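Error 679 on a Rorkix gripper means the finger met resistance before it reached its set depth. On our arm it came up when reaching into a plastic tub, and the arm stayed put with one finger inside.

1. Press the stop button. Don't pull the finger out by hand.
2. Switch to manual and set the speed to 2 per cent.
3. Raise the wrist straight up until the finger is clear of the rim.
4. Wipe the fingertip and check it for chips.
5. Open the Pultine settings and look at "floor height". Ours had gone back to 1000 after an update - it should have read 2453.
6. Save, restart and run one slow reach with your hand on the stop button. 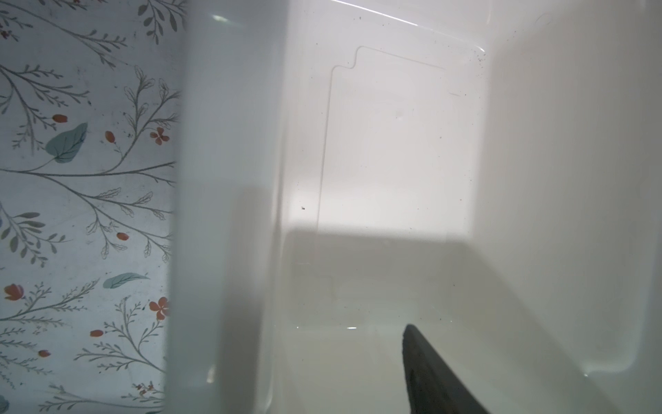
Umesh Garg wrote in to say that his floor height reset again after step 6, and that he had to save it under a new profile name before it would stick. If yours does the same, try that before you recalibrate the wrist.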